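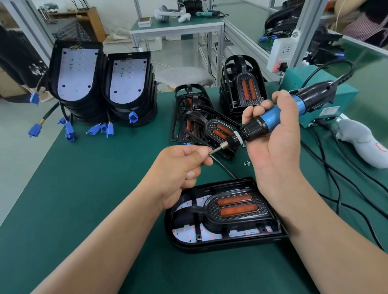 Lamp bench, small screw held at the driver tip.

Rear Lamp Assembly – Questions We Get a Lot

Updated Mon 26 January. If yours isn't here, ask Szu-yu Kwok at the bench office or leave a note in the tray.

What are we building at this bench?

Rear lamps for the Gruver trailer line. Housing, LED board, textured inner bezel with the orange lens strips. You screw the bezel down over the board. Outer lens goes on at the next station, not yours.

Do the screws go in any order?

No. Rounded end first, then across to the opposite corner, then the rest. Start them all before you tighten any. If you run the first one all the way down the bezel creeps and the last hole won't line up. Everybody does it once.

How do I load a screw without dropping it?

Pinch it by the threads, head up, bring it to the bit. Go slow the first hour. Leave a small bunch on the mat near your work and take from that – don't reach into the carton every time.

I dropped a screw inside the housing. Now what?

Stop. Don't shake it. Tip the housing over the mat and tap the back with your palm. If it doesn't come out, look between the ribs, they like to hide next to the bosses. Still nothing? Red tag, set it aside, tell the lead. Never pass it on. A loose screw on a live board is how we got the October returns.

What torque setting?

Whatever is on the sheet taped to the shelf for that part number. Don't copy your neighbor's. Don't touch the dial on the controller yourself, ask the lead and they'll change it and sign.

The driver stops before the screw is down.

Usualy a cross-thread. Back it out by hand, turn it backward till you feel the click, then forward again. If the second try does the same thing, tag it. Don't swap in a longer screw. We've found those.

The screw just spins.

Stripped boss. Red tag. No glue, no tape.

Some LEDs are red. Is the board bad?

No, these boards have red LEDs. What you're looking for is a cracked board, a lifted one, or a wire pinched under the bezel. If you're not sure about a board, put it to the side and ask. Lit or not lit gets decided at final test.

Where do the wires go?

Gathered at the top, clear of the bezel edge. Check before the first screw. You can't see them well after.

Which lens strip goes on which side?

They come already set in the bezel. Two strips, one a bit shorter. If they look the same length, or one is sitting crooked, it's a bad bezel or a wrong one. Send it back to Zaidi's cage with a note.

How high can I stack?

Waist of the shelf post, no higher. Stacked housings have to sit square on each other. If it leans, take it apart and restack. Units propped on their edge should face you so you can spot a missing screw from your seat.

Can I mix finished and unfinished?

Please don't. We lost half a shift to this. Pick a side of the bench for each and keep to it, and tell whoever takes over from you which is which.

How many per shift?

Target is 66 a person once you're trained. New people, 15 before first break is plenty. Nobody gets talked to about speed in the first 12 shifts. Tags matter more.

Do I need gloves?

For the outer lens station, yes. At this bench it's your choice – most go bare-handed for the small screws. Wash your hands after lunch though, the orange plastic shows every print.

Where do I find more screws?

Bin 884, Karnov rack, second row. Not the bin next to it, same head, differnt thread.

Who fixes the driver?

Jaanus Lukoševičius, maintenence. Unplug nothing. Hang the yellow card on the cable and move to the spare seat.

End of shift?

Leftover screws in the cup, not back in the bin. Driver on its hook, mat wiped, tags handed in. Half-done unit gets a slip with how many screws are in.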